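Dultell mug tree, review after two months

Bought in June, writing this Tuesday, August 4, 2020, so it's had a fair run. Short version: keep it. Longer version below, typing fast, sorry.

Wanted mugs out of the cabinet. No more stacking, no more chips. Looked at wall hooks first but I rent, so no drilling. Ended up with this.
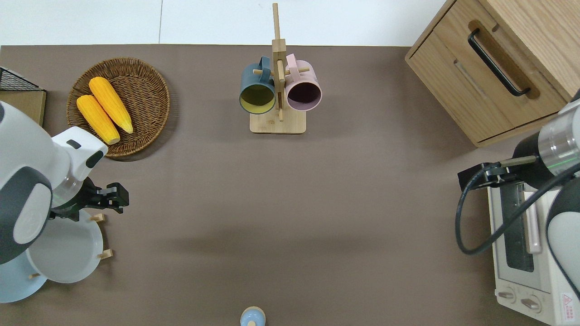
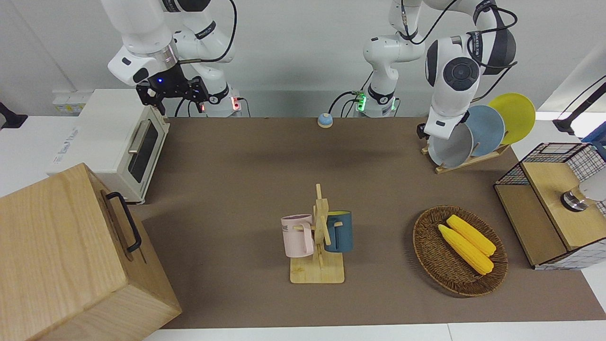 Both with just the pink mug and the teal one on it, toaster oven on the table too.

Krishnamoorthy Thampi wrote in to say his leaned after a few weeks, and that he fixed it by taking the post out, putting a dab of wood glue in the hole and leaving it overnight. He also thinks the pegs are too short for big soup mugs, and would pay more for longer ones.

Fair on the pegs. They are short. My regular mugs go on fine, the fat camping one slides right off if you bump it. So that one lives in the cabinet still.

No lean on mine so far. Post went in tight, a bit of a twist and done. No tools.

Base: flat rectangle, which I like better than the round base on my old Prastwood one. Goes flush against a wall. Doesnt tip with two mugs on. One mug alone, all on one side, I'd be careful.

Wood is light and plain, no smell. Tea drips leave a mark if you let them sit. I wipe the base maybe once a week. Dry the mugs before you hang them, mine got a faint ring the first week.

Downsides. Takes up table space, obviously. Dust gets on the top of the post. Instructions were one tiny sheet with teh steps out of order, and you don't need them anyway.

Paid 28 dollars. Bit much for a few sticks and a base. At 20 I'd say go buy it now, at 28 wait for a sale if your mugs are small, skip it if they're huge.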